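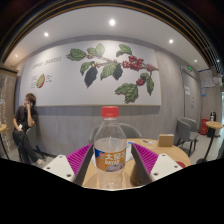 A bottle of water on a round table, with grey chairs behind.

Visa fees for small employers: where we are
2/9/20

Our response to the consultation on sponsored work visas went in last week. Thank you to the member firms who sent us their figures, many of them at short notice.

The main point we made is about cost. A company with 19 staff pays the same processing charge as one with 500, and has to pay it before it knows whether the application will succeed. Stusuritz, which makes testing software in Prarkside, spent 2,890 on fees and legal advice for a single engineer and then waited until the following spring for a decision. By then the engineer had taken a job abroad.

We have asked for three changes:

A lower charge for firms in their first five years of trading.
A refund of part of the fee where an application is turned down on a point of paperwork.
A published target for decisions, with monthly figures showing whether it is being met.

Gaetano Palumbo, our policy lead, also raised the question of founders. At present someone who starts a company while on a student visa has no clear way to stay and run it once the course ends. Plondumer was set up by 2 graduates in exactly that position, and one of them now works on it from overseas. We would like to see a separate route for founders who have outside investment or paying customers – either should be enough.

Officials have told us that the fee question is still open. They were less willing to discuss founders, and we expect that part to take longer. Florêncio Veloso will be following it up with the members of parliament who signed our letter in the summer.

A summary of all the responses is due in October. We will send it round when it is out, along with our own notes on the parts that affect smaller firms. If you have had an application refused or delayed this year and are willing to let us use the details, please write to Florêncio at the policy desk. We can leave out the name of your company if you prefer.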